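Why Does a Table Knife Have Teeth?

Grown-ups say a lot of things about knives. Some of them are true. Some of them have just been said so many times at dinner that they sound true. Let's look at a few and see which ones hold up.

"A table knife is blunt, so it can't cut."

Hmm. If it couldn't cut, why would anyone put it next to your plate? A table knife is a lot less sharp than the knives used for chopping carrots. But it can still cut a sausage, and it can still nip a finger if you press hard enough. Less sharp is a fair thing to say. "Can't cut" is going too far.

"The teeth make it work like a saw."

This one is mostly right. The little points along the edge are called serrations. When you push down with a smooth edge, your push is spread along the whole part that touches the food. With teeth, only the tips touch first, so each tip gets a bigger share of the push. Then you slide the knife back and forth and the tips drag little cuts behind them. A saw for wood works in a similar way, but it is also made to scoop out sawdust. You don't get meatloaf dust. (Or if you do, the meatloaf has been in the oven too long.)

The points do another job too. They reach the plate first, and the dips between them stay off it. A plate is much harder than a potato, and rubbing on it wears an edge down. So the dips can stay sharper for longer.

"More teeth means a better knife."

Says who? Usually the box. The box for the Rakora dinner set promises "27 power teeth" on every knife. That sounds great until you ask what a power tooth is, and the box doesn't tell you. A row of teeth helps with bread crust and meat. It does nothing for spreading butter, and it can rip soft bread to bits. That's why many table knives have teeth on one part of the edge and leave the rest smooth.

"It's stainless steel, so nothing can mark it."

Read the word again. Stain-less. It doesn't say stain-never, and it says nothing at all about scratches. Stainless steel is mostly iron with a metal called chromium mixed in. The chromium joins up with oxygen from the air and makes a skin over the steel, far too thin to see. That skin keeps most rust away. Forks, plates and other knives can still scratch the metal, and fingers leave smudges on it whenever they like.

"Steel is gray."

Is it? Polished steel bounces back a lot of the light that lands on it, so its color depends partly on what is shining on it or sitting near it. Under some lights a knife can look pink or even purple. Carry it to a window and it may look different again. So before you tell someone what color a knife is, ask where they are standing.

Parts of a knife, from the business end down

Blade: the wide, flat part. On many table knives the tip is rounded, so it is safer at the table.

Edge: the side of the blade that cuts. It may be smooth, toothed, or some of each.

Shoulder: the place where a wide blade suddenly turns inward. Plenty of knives don't have one.

Neck: the slim part between the blade and the handle.

Handle: the part you hold. It can be wood, plastic or plain metal.

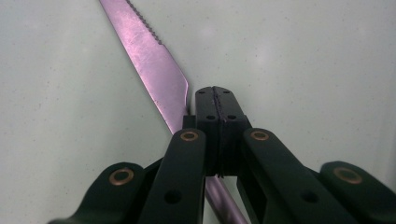 Try It: Test the Teeth

Ask a grown-up before you start, and keep your other hand well away from the edge. You need a table knife with some teeth, a plate and a slice of toast.

1. Press the smooth part of the edge straight down on the toast. Don't slide it.
2. Press the toothed part straight down in a new spot.
3. Now slide the toothed part back and forth, gently.

Which cut was neatest? Which made the most crumbs? Do it all again with soft bread, and don't just believe us.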